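Stone Surfaces in Kitchens and Utility Rooms: Cleaning, Sealing and Repair
By Cadi Eynon
Updated August 28, 2018

This page covers natural stone used for counters, shelves, floors and wall facings. It does not cover quartz composite, porcelain or poured concrete, which take different products. Read the section on identifying the stone before using anything stronger than dish soap.

Identifying the stone

Most trouble with stone comes from using an acid on a stone that contains calcite. Marble, limestone and travertine all contain it. Granite for the most part does not. Slate varies, and some imported slates react to acid while others from the next quarry do not.

To test, pick a spot that does not show, such as the underside of an overhang or the strip behind the stove. Put one drop of white vinegar on it and watch for a full minute. Fizzing, or a dull mark after the drop is wiped off, means the stone is acid-sensitive. Rinse the spot with clean water at once. Do not run this test on a polished face in open view, as the mark will not wash out.

Color is not a guide. Dark gray stone is sold as slate, basalt, limestone and granite, and a pale stone may be any of five or six things. If the house came with paperwork from the yard that cut the slabs, use that instead.
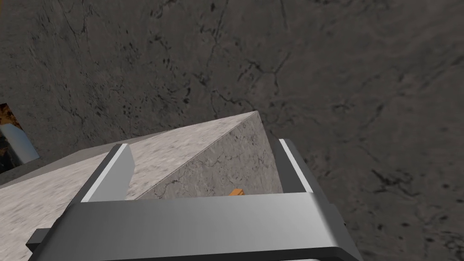

Pale stone block on a dark gray stone surface.

Where two kinds of stone meet or rest on each other, treat both as acid-sensitive unless both have passed the test. Keep felt or cork between a loose block and the surface under it. Grit trapped between them will scratch the softer of the two each time the block is shifted. Lift a block to move it. Do not slide it.

Daily cleaning

Use warm water with a few drops of plain dish soap. Wipe, rinse with a second cloth and clean water, then dry. Soap left behind builds up as a film, and most complaints of "dull granite" are soap film. To remove it, wash with hot water alone for several days in a row before trying anything else.

Do not use:
Vinegar, lemon juice or any cleaner that lists citric acid
Scouring powder
Bathroom descaler
Steel wool, including the soapy kind
Bleach on colored or veined stone

A nylon pad is safe on honed stone. On polished stone use cotton or microfiber only.

For dried food, lay a wet cloth over it for ten minutes and then push it off with a plastic scraper held flat. A metal blade leaves gray marks on pale stone that look like scratches but are metal rubbed off the blade. These can often be lifted with a paste of baking soda and water and light pressure.

Stains

Oil stains darken the stone. Wine, tea and coffee stains are brown or pink. Rust stains are orange and usually follow the shape of whatever made them. Each one needs a different treatment, and using the wrong one wastes a day.

Oil: Mix baking soda with water to the thickness of peanut butter. Spread it over the stain a finger's width past the edge. Cover with plastic wrap, tape the edges, and leave it for 24 hours. Remove the wrap and let the paste dry fully before lifting it. The drying is what draws the oil up, so do not scrape it off damp. Old stains may need the treatment repeated.

Wine, tea, coffee: On pale stone, make the same paste with ordinary drugstore hydrogen peroxide in place of water. Do not use peroxide on dark stone, as it may lighten it. On dark stone use soap, water and patience.

Rust: Deep rust in marble is seldom fully removed by home methods. Store-bought rust removers are mostly acids and will etch it. Ask a stone restorer. On granite, some removers are safe, but test first.

Water rings: A ring that can be felt with a fingernail is a mineral deposit. A ring that cannot be felt but shows as a dull circle is an etch, and no cleaner will take it off. It has to be repolished.

Repolishing small etches

This applies to polished marble only, and to marks no larger than a saucer. Buy marble polishing powder from a stone supplier. Wet the area, sprinkle on a small amount, and rub with a damp felt pad in tight circles. Keep it wet. After two minutes wipe clean and look across the surface toward a window. Repeat until the shine matches. Larger areas come out uneven by hand.

Eifion Prydderch, who cut and set stone for many years before he retired, writes to add that the rubbing should always extend a little past the mark on all sides, with less pressure toward the edge. Otherwise a bright spot replaces the dull one.

Sealing

A sealer slows the entry of liquids. It does not stop acid from etching the face, and it is not a coating that can be worn through like varnish. Check whether it is needed: pour a spoonful of water on the stone and wait 15 minutes. If the stone under the water has darkened, it will take sealer. If it has not, leave it alone. Sealer applied to stone that cannot absorb it dries on top as a sticky haze.

Steps:
1. Clean the stone and let it dry for 24 hours.
2. Open the windows and put out pilot lights if the sealer is solvent-based.
3. Apply a thin even coat with a lint-free cloth, working in sections no wider than your reach.
4. Wait for the time given on the can, and no longer.
5. Wipe off all excess with a dry cloth. Then wipe again with a fresh one.
6. Keep water off it for 8 hours and oil off it for a full day.

Sealer haze can usually be removed by wiping on a little fresh sealer, which softens the old, and buffing at once.

Stone next to wood

Wood moves across the grain as the air gets damper or drier, and stone for practical purposes does not move. Any joint between them has to allow for it. Grout will crack in a joint of this kind within a season or two. Use a flexible silicone marked as safe for natural stone. Ordinary bathroom silicone can bleed oil into marble and leave a dark border that will not come out.

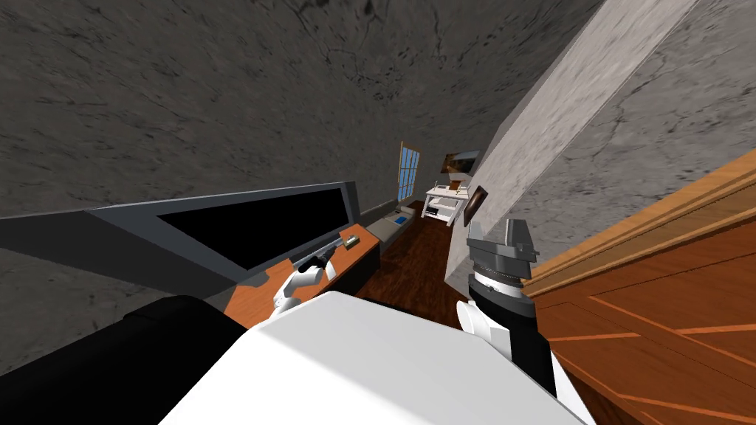 Pale gray marble pattern, dark gray stone texture and an orange-brown wood panel with raised moldings.

Leave a gap of 3 millimeters between a wood panel and a stone facing. Push foam backer rod into it if it is deep, then run the silicone. Mask both sides with painter's tape first and pull the tape while the bead is soft.

When cleaning the wood, spray the cloth and never the panel. Furniture polish that drifts onto unsealed stone leaves oily spots, and these are slow to lift. Wax used in the grooves of a molding should be put on with an old toothbrush, sparingly, and the excess brushed out before it hardens. A cotton swab will reach inside corners.

Rough stone walls

Rough stone holds dust on every small ledge. Use a vacuum with a soft brush, top to bottom, before any water goes near it. Wetting a dusty wall makes mud and drives it into the pores. After vacuuming, sponge with plain water and change the bucket often.

White powder on a stone wall is salt carried out by moisture from behind. Brush it off dry. Washing dissolves it and sends it back in. If it returns, look for the source of the water: a leaking gutter, soil banked against the outside, or a pipe. Do not seal a wall that shows salt. The pressure builds up behind the sealer and flakes the face.

Fine dark lines may be natural veins or cracks. Draw a fingernail across. A vein is usually flush. A crack usually catches. For a crack in a wall, make a pencil mark across each end with the month beside it and look again the following April. If the crack has passed either mark, have a builder see it.

Chips

Small chips in a counter edge can be filled with clear or tinted stone epoxy. Clean the chip with acetone on a swab and let it dry. Overfill slightly. When cured, shave it level with a new razor blade held flat, then finish with wet sandpaper, ending at 4000 grit on polished stone. On honed stone stop much sooner, at whatever grit matches the face. Do not start as coarse as 80 grit unless the filler stands well above the stone, and tape off everything around it if you do.

Reader notes

Dilwyn Voyle: An old credit card makes a good scraper and can be thrown out when the edge goes.

Siwan James: For the paste under plastic wrap, prick a few holes in the wrap after the first day. It dries more evenly than when the wrap is pulled off all at once.

Ieuan Parry asks whether slate can be oiled to deepen the color. It can, with food-grade mineral oil - a thin coat, wiped off after 30 minutes. It will need doing again as it fades, and it should not be done over a sealer.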